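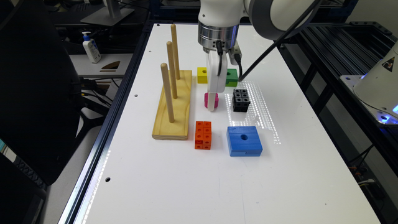

karam_48 wrote:
I would not put linseed oil on pine if a small child will play with it. It stays sticky for many days and it makes the wood very yellow. Beeswax is enough.

Flenden uses cookies to improve your visit. Accept all | Settings

motier_bench wrote:
Thank you for the answer, but I do not agree completely. I oiled a stacking toy in May with raw linseed oil, 3 thin coats, and after each coat I wiped it well with a cotton cloth. It was dry to the touch after 6 days. The beeswax on my older toys was gone after one month of washing.

karam_48 wrote:
You wash wooden toys? I only use a damp cloth. Water raises the grain, and then you must sand again.

lulthorpe2522 wrote:
With small children you must wash them sometimes. My question is a different one: do you sand the pegs before or after you glue them in the base? When I do it after, I can never reach the bottom part with the paper.

motier_bench wrote:
Before, always. I put the peg in the drill and hold the paper around it, first 120 and then 240. But leave the end that goes in the hole as it is, or it will be loose.

karam_48 wrote:
On this point we agree. For the finish I stay with wax. Please also spread the oily cloths flat outside to dry, they can start a fire if you leave them in a ball.

lulthorpe2522 wrote:
Good, I will sand first. I have enough pine left to make two, so I will try one with oil and one with wax, and I will write again when both have been washed a few times.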